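How to Get Rid of Pantry Moths (and Keep Them Out)
May 24, 2020
By Liv Granström
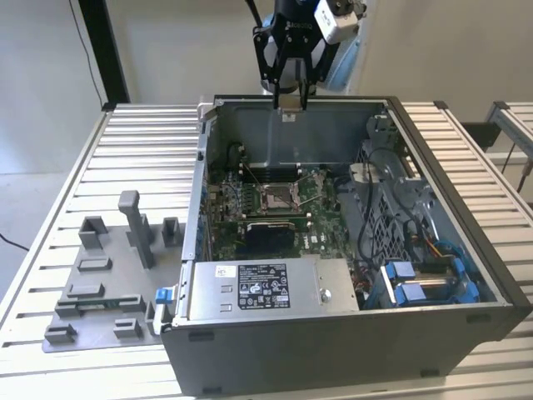
An open computer tower on the workbench, with a ROBOTIQ gripper over it.

I opened a bag of oats last week and a little brown moth fluttered straight into my face. If you've had that happen, you know what comes next – you start looking in every box you own, and you don't like what you see!

Start by taking everything out of the pantry. Yes, everything, even the cans. Larvae love to hide under the labels and in the rims of jar lids. Check flour, rice, cereal, nuts, dried fruit, birdseed and pet food. You're looking for fine webbing, clumps, or small whitish worms. Anything with webbing goes into a bag, gets tied shut and goes to the outside trash right away (not the kitchen can, I made that mistake once).

Food that looks clean can still have eggs in it. I put mine in the freezer for 5 days, flour included, and then move it to glass jars with tight lids. Plastic bags won't do, the larvae chew right through them.

Now vacuum the shelves. Use the crevice tool and get into the corners, the peg holes and the gap along the back wall. Empty the vacuum outside when you're finished. Wipe everything down with hot soapy water, then again with white vinegar, and let the shelves dry completely before you put anything back. If you have shelf paper, peel it up and toss it.

Next, hang a sticky pheromone trap or two. They only catch the males, so they won't clear up an infestation on their own, but they do tell you if you missed something. I check mine every Sunday. My sister-in-law Wenche swears by bay leaves – I've tried them and can't say I noticed a difference, but they smell nice.

Please don't spray bug killer on shelves where you keep food.

Expect to see a straggler now and then for a few weeks. If you're still catching moths at the end of June, go back and check the birdseed.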